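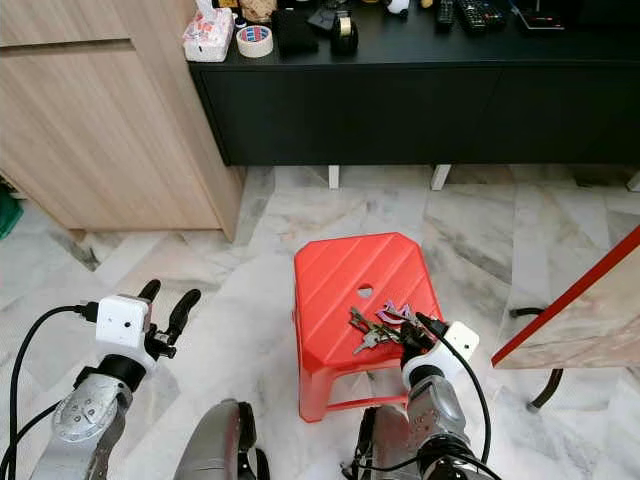
スツールの座面に置かれた鍵束を右グリッパでつかむ双腕ロボット(生活環境での把持試験)

私たちについて

Jirnholmは、家庭内で使うロボットの物体操作を研究する会社です。扱っている課題は狭く、日用品を「つかむ」「持ち替える」「置く」の三つの動作に絞っています。なかでも、鍵束、充電ケーブル、布製の小物など、持ち上げるまで形が決まらない物の把持を中心に進めてきました。

このページでは、会社の概要、研究の方法、これまでに得られた結果、共同研究の受け入れについて説明します。製品の販売は行っていません。技術のライセンスと共同研究が事業の二本柱です。

研究の対象

工場で使われるロボットは、形のわかっている部品を決まった位置から取ることを得意としています。家庭では条件が変わります。同じ鍵束でも、置くたびに鍵の開き方が違い、リングの向きも違います。キーホルダーが上に乗っていることもあれば、下敷きになっていることもあります。金属の鍵は照明を反射するため、深度の値が欠けやすく、点群から形を復元する従来の方法では輪郭が安定しません。

置かれる面も一定ではありません。机の天板のような平らな面のほか、溝や穴のある樹脂製の座面、クッション、棚の縁などがあります。溝のある面では、薄い鍵の先が溝に沈み、指先が面に当たってから鍵に届くまでのわずかな距離が成否を分けます。指を下げすぎれば面を押してスツールごと動かしてしまい、下げ足りなければ鍵の上を滑ります。

私たちは、この「面に触れてから物に届くまで」の区間を研究の主な対象としています。社内では接触区間と呼んでいます。

方法の概要

当社の把持手法は「Komel」という名称で開発しています。構成は次のとおりです。

観測
頭部のカメラで作業領域全体を見て、把持対象のおおよその位置と広がりを求めます。この段階では鍵の一本一本を区別しません。束全体を一つの領域として扱い、領域の中で厚みのある部分と薄い部分だけを分けます。

接近
腕の動作は、人が遠隔操作で行った実演から学習した方策で生成します。方策は短い動作列をまとめて出力し、途中で新しい観測が入ると残りを計算し直します。接近中は速度を優先し、面の手前で低速に切り替えます。

接触区間
低速に入ってからは、手先側のセンサ情報と関節の負荷を使います。指先が面に触れたことを負荷の変化で検出し、そこで下降を止め、面に沿う方向の動きに移ります。面の高さをあらかじめ正確に知っておく必要がないため、高さの違う家具でも同じ方策を使えます。

閉じと確認
指を閉じたあと、短く持ち上げて負荷を読みます。何もつかんでいないと判定した場合は、同じ場所で閉じ直すことはせず、一度指を離して観測からやり直します。以前は閉じ直しを許していましたが、鍵を座面の端へ押し出してしまう失敗が多く、廃止しました。

左右の腕の扱い
片腕で行う課題でも、方策は両腕の関節角を出力します。使わない腕は固定せず、指を開いたまま待機姿勢を保つよう学習させています。固定してしまうと、次に持ち替えの動作が入ったときの初動が遅れるためです。待機中の腕が家具に触れないよう、実演の段階で操作者が腕の置き場所を選んでいます。この選び方には操作者ごとの癖が出るので、学習データを作るときに偏りを確認しています。

データの作り方

学習用の実演は、すべて社内で記録しています。現在、Komelの学習に使っている実演は1,298件です。内訳には、鍵束をつかんで持ち上げるもの、別の場所へ移すもの、反対の手に渡すものが含まれます。

実演の記録では、次の点を守っています。

・開始時の物の置き方を毎回変える。同じ置き方を続けて使わない。
・背景の家具や小物は片付けず、生活に近い状態のまま記録する。
・失敗した実演も捨てない。失敗の種類を記入し、別の区分で保存する。
・操作者が迷って手を止めた区間には印を付ける。

背景を片付けないという方針は、初期の失敗から決めたものです。最初の試作では、何もない台の上で実演を集めていました。この条件で学習した方策は台の上ではよく動きましたが、テレビ台や棚のある部屋に移すと、対象以外の小物に手を伸ばすことがありました。学習時の背景を生活環境に替えたところ、この種の誤りは大きく減りました。実演の件数を増やすより効果があったため、以後は件数の目標を置かず、置き方と場所の種類を増やすことを優先しています。

迷いの印も結果に影響しました。手を止めた区間をそのまま学習に入れると、方策も同じ場所で止まります。現在は印の付いた区間の重みを下げて学習しています。完全に除くと、動作のつながりが不自然になり、指先の位置が飛ぶことがあったため、除去はしていません。

評価と結果

評価は、学習に使っていない部屋で行います。一つの条件につき25回試行し、持ち上げた状態を10秒保てたものを成功とします。途中でやり直しが入った場合も、2回目までの観測で持ち上げられれば成功に数えますが、やり直しの有無は分けて記録します。

これまでにわかったことは次のとおりです。

接触区間の制御を入れた場合と入れない場合を比べると、差が最も大きく出たのは溝のある座面でした。平らな天板ではほとんど差がありません。平らな面では、高さの推定に多少の誤差があっても指先が鍵の下に入りやすいためと考えています。

キーホルダーの有無も成否に関わります。立体的なキーホルダーが付いた束は、付いていない束よりつかみやすくなります。ただし、方策がキーホルダーだけをつまみ、鍵の重さで回転して落とす失敗が一定数あります。重心に近い側を選ぶ学習を試みていますが、今のところ、つかむ位置が安定するのは束が大きく広がっている場合に限られます。

布の上での把持は課題として残っています。布が指と一緒に持ち上がり、負荷の値だけでは鍵をつかんだのか布をつかんだのか区別できません。この条件の成功率は公開できる水準に達していないため、結果の一覧からは外しています。

反射の影響については、深度情報を使わない構成のほうが安定しました。深度を加えると平均の成績は少し上がりますが、照明の位置を変えたときの落ち込みが大きくなります。家庭では照明の条件を指定できないため、現行の構成では頭部の深度情報を使っていません。

研究体制

研究は三つの班で進めています。

方策班は、学習手法と学習基盤を担当します。Komelの本体はこの班が管理しています。

機構班は、指先の形状、センサの取り付け、配線を担当します。指先は摩耗するため、評価の前後で必ず形状を測り、基準から外れたものは交換します。配線は腕の外側に余裕を持たせて回しています。内側に通した時期もありましたが、肘を深く曲げる姿勢で引っ張られるため、外側に戻しました。

評価班は、試験環境の準備と記録を担当します。方策班とは独立しており、どの版の方策を動かしているかを知らされずに成否を判定します。判定の基準を変えるときは、過去の記録も新しい基準で見直します。

拠点

本社と実験室はPlaltmontにあります。実験室には居間を模した区画と台所を模した区画があり、家具の配置は定期的に変えています。家具や小物は市販品を使い、ロボットのために加工したものは置いていません。

学習用の計算機は同じ建物にあり、記録した映像は社外に出していません。共同研究先に提供するデータについては、提供の範囲を契約で個別に定めています。

共同研究

現在、Chidiacと共同で、持ち替え動作の研究を行っています。右手でつかんだ鍵束を左手に渡し、特定の一本を選んで向きをそろえるという課題です。つかむ動作に比べて両手の位置合わせに高い精度が必要で、観測の遅れがそのまま失敗につながります。7月に最初の中間報告をまとめ、現在は渡す直前の姿勢をどう選ぶかを検討しています。

新しい共同研究は、次の条件に当てはまる場合に受け付けています。

・対象が家庭または小規模施設の日用品であること
・実機での評価を含むこと
・否定的な結果も含めて公表できること

受け入れは、同時に最大2件までとしています。学生の方の研究滞在については、所属機関を通してご相談ください。個人からの直接の申し込みは受け付けていません。

よくいただくお問い合わせ

ロボット本体の販売や貸し出しは行っていません。使用している機体は研究用の構成で、家庭で安全に使うための認証を受けていません。

見学は、共同研究を検討している機関に限りお受けしています。試験中は評価班以外の立ち入りを制限しているため、日程はこちらから指定します。

Komelの学習コードの公開は準備中です。実演データには社内の区画が映っているため、全件の公開は予定していません。評価手順書は、ご希望の機関にお送りしています。手順書には、物の置き方の決め方、やり直しの数え方、指先の摩耗の測り方を記載しています。

ご連絡は、問い合わせフォームからお願いします。研究内容に関するご質問には、担当の班から順に返信します。

最終更新:2023-10-29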